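Home bar corner, what would you move?

Window
Finally got a real table for the drinks stuff, brown top, 60 inches long, and I've already filled it up. My other half says it looks like a yard sale. I say everything on there gets used! We have people over in February and I'd like it sorted by then, so tear it apart.

Festolano
Love the pink bowl for the ice, so cheerful. I'd bring the scoop over next to it though, mine lives right beside the bucket or I end up using my fingers (don't tell my guests). And what's the mint one for? Garnish?

Window
Citrus wedges, that's the plan anyway. Two lemons and a lime go pretty fast with our crowd.

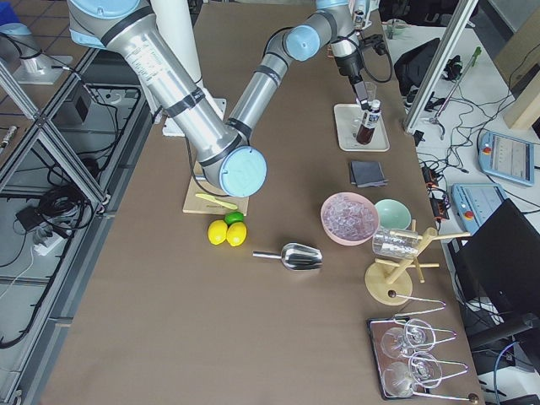

Re: Home bar corner, what would you move?

Nisbet
I'm going to be the grump. Stemmed glasses lying on their sides on a mirrored tray look great and eat up a ton of space. Stand them on a shelf and you get that whole corner back for pouring.

Festolano
Nooo, leave the tray! It's the prettiest thing on the table. If anything goes, it's the wooden drying rack - that belongs by the sink.

Nisbet
A drying rack at the bar is handy if you rinse as you go. We had 2 of them out at our last party and still ran short on clean glasses.

Clekodero
Agree with Nisbet on the rack, disagree on the wine glasses. My only gripe is the knife. I'd lay it straight along the back of the cutting board, not diagonal, especially with people reaching across for napkins.

Window
OK, knife is fair. Rack stays, tray stays, scoop goes by the ice. Still thinking about the napkins - maybe closer to the mint bowl?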